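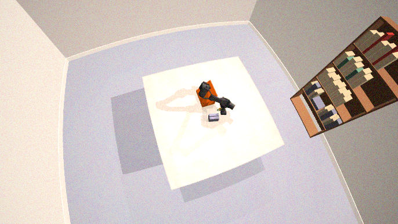

*Square room, big white table, gray and cream-beige walls.*

11/12/19

Got back late from the Jarkimano open day and my voice is still shot, so you're getting this in writing instead of audio. The podcast will be up once I can talk again.

For anyone who missed the last show, Jarkimano is the wrestling school out past the Rulport exit, and twice a year they let fans in to watch training, poke around the building and then stay for a short card in the evening. It's $20 at the door, kids get in cheaper, and you get a wristband that turns your arm green. I've been meaning to go for ages and kept finding excuses, mostly the drive.

The doors opened late. Maybe half an hour? There was a guy selling old programs out of a suitcase in the parking lot, so I can't complain too much, and I came away with two Brivau Wrestling programs from the years when they ran the skating rink. One of them has the main event crossed out in pen and a different match written in!

The building used to sell tires and it still smells like it. Two rings, side by side, with a gap between them so narrow that you have to go through sideways. The older ring is the one they bought when Brivau shut down, and you can hear the difference right away. Every bump in it sounds like somebody dropped a piano. The newer one is quieter and supposedly softer, although I took one flat back bump in it (they let us try, you sign a form) and my neck would like to disagree.

Osaze Usman ran the beginners' session, and I could've watched him coach all day. I only knew him from his tag matches, where he mostly stands on the apron and yells, so I wasn't expecting how patient he'd be. He had 8 trainees doing nothing but lockups for what felt like forever. Lock up, break, reset, go again. One kid kept going in with the wrong foot and Usman never raised his voice, he just tapped his own knee every time until the kid got it. Then they moved to running the ropes, and if you've never seen how red someone's back gets from that, it's pretty nasty.

I asked him during the break how many of them stick with it past the first couple of months. He said fewer than he'd like, and that the cardio gets them way before the bumps do. He also said he's done with singles matches for now and wants to stay with the tag stuff through the spring — make of that what you will.

Lunch was chili dogs from a folding counter by the restrooms. Fine. Bring cash.

The evening card drew more than 400, which was a lot for that building, and I ended up standing behind a very tall man in a Laryea Cup shirt. Quick results from my notes:

- The opener was a trainee battle royal, won by the wrong-foot kid. Huge pop.
- The women's match was the best thing on the show. Great finish off a rolled-up small package, and the crowd really bit on the near fall before it.
- The tag match went long, with Usman's team losing by count-out. I didn't love that, but it sets up a rematch.
- The main event had a ref bump, a second ref bump and then a chair that wouldn't fold. They worked around it.

They also announced that the Laryea Cup is coming back next year as a one-night tournament, eight entrants, no location yet. I had my money on them dropping it completely, so that was a nice surprise. No names given, except that last year's finalists are both "invited," whatever that means.

Parking was a mess on the way out. I drew raffle ticket 581 and they called 518, and I stood up anyway like an idiot and had to sit down again with the whole row looking at me. The prize was a signed turnbuckle pad and yes, I wanted it.

Anyway, I'd go again. Eat before you get there and grab a spot on the side with the old ring if you like your wrestling loud. I'll read out the weirdest parts of the Brivau programs on the next show, and if anybody knows who got crossed out of that main event, email me.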